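*Aug 8, 2019*

# An afternoon with the two-armed robot at Kurness

I got to Kurness early, so of course the door was locked and I stood outside with a sandwich. By the time Roman Wróbel came down to let me in, there was a small crowd behind me: a retired couple, two teenagers with a skateboard, and a woman who told me she had driven in from Zurkov because her son wouldn't stop talking about robots. (Her son was 13, and he didn't stop talking the whole way up the stairs.)

Roman runs the open days. He also builds the setups and sweeps the floor afterward, and he seems to enjoy all of it about equally. He started out repairing packing machines at a firm called Skilleck, where he stayed four years, and he moved over to robot arms when a friend asked him to help fix one over a long weekend. "I never gave it back," he said. "I mean, I gave back the robot. I kept the problem."

We talked before the first demonstration, squeezed onto a bench by the coffee machine. I had expected a bit of a speech. What I got was a man who wanted to talk about dishes.

"People come in and ask to see it do a backflip," he told me. "It has no legs! So I say, okay, let me show you something much harder. Let me show you it putting a thing down."

Putting a thing down is his big subject. Picking up gets all the attention, he says, and there are whole shelves of papers about it. But watch anyone unload a shopping bag at home and notice how much of the work is in the letting go: where you lean the thing, how far you lower it, when you open your hand. "You do it while you're on the phone," he said. "You do it while you're arguing with your sister. The arm has to think about nothing else in the world, and it still gets it wrong."

So his favorite prop is a dish rack. He likes it because everyone has one or has seen one, and he likes it because it's awkward. There are gaps everywhere, nothing is flat, and anything round wants to wander off. He has used plates, lids, plastic cups, and a great many rolls of tape. Tape is cheap, it survives a fall, and it has a hole in the middle, so there are several different ways to hold it and most of them are a little bit wrong.

I asked how he picks what to show on an open day. "I show what we're working on," he said. "If I polish it, you go home thinking it's done, and then you wonder why you don't have one in your kitchen."

Then he took us all over to the table and got going.
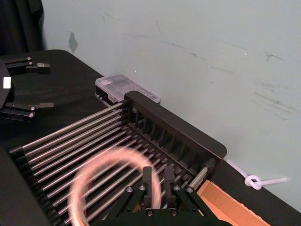

*Arms and dish rack at the Kurness open day.*
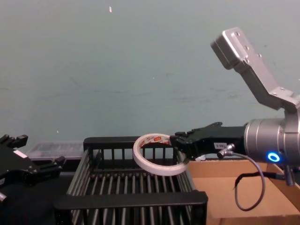 "The rule I give visitors is to watch the fingers and forget the arm," Roman said. "The arm is showing off. The fingers are where you find out if we did our homework."

He talks to the crowd the whole time, and he's good at it. He never once used a word I had to look up later. When the retired man asked how the robot knows where the rack is, Roman had him close his eyes and find his own coffee cup on the bench. The man patted about, found the handle, and laughed. "Okay, now do it with no skin," said Roman. That got a bigger laugh, and I think it also got the point across better than any slide could have.

The question everybody wants to ask is the one about speed, and one of the teenagers got there first. Why is it so slow? Roman didn't mind at all. He said he could turn the speed up, and that he had done it once, in November, for a group from Kakakhel who had asked very nicely. "I'll tell you what happened. A plastic cup went over my head and into the hallway. They loved it. They clapped! I had to go and write it down in the book."

The book is real, by the way, and I asked to see it. It's a fat notebook with a cracked spine where the team writes down every failure in plain words, by hand, on the day. There are roughly 300 entries so far. I read a few pages standing up. One says only "let go too soon, again." Another goes on for a page and a half about a lid. My favorite has a drawing of a saucer with an arrow pointing off the edge of the paper.

"I read it when I'm in a bad mood," he said, "and I look at what we were failing at a year ago, and it's stuff we don't even think about now. It's good for me."

I wondered whether he ever gets tired of such small jobs, and he took a while over that one. He told me about his grandmother, who had trouble with her hands toward the end of her life and could no longer put her own cups away. People came in to help, and she was grateful, but she hated asking. "She didn't want a robot. She wanted to put the cup where she wanted the cup," he said. "I think about that a lot – who decides where the cup goes. If we ever make something useful, the person at home should be the one who decides."

He was careful with that *if*, and I liked him for it. He wouldn't give me a year. He wouldn't give me a price either, though I tried twice and the woman from Zurkov tried once. He says the hands are getting better quickly and the rest is catching up, and that anyone who wants to know more than that should come back and see for themselves.

The boy had the last question of the session, and it was a great one. He wanted to know if the two arms could shake hands with each other. Roman looked at the arms, then at the boy, and admitted he'd never tried. He pulled a pencil from behind his ear and wrote it on the back of his hand.

Afterward he walked me down to the door, still talking, now about wet glass and why he dreads it. He'd like to try it in front of visitors some day, with a mop handy. The open days are free, each session is limited to 18 people, and you sign up on the sheet by the entrance at Kurness. I've put my name down for the next one, and if there's a handshake I'll write about that too.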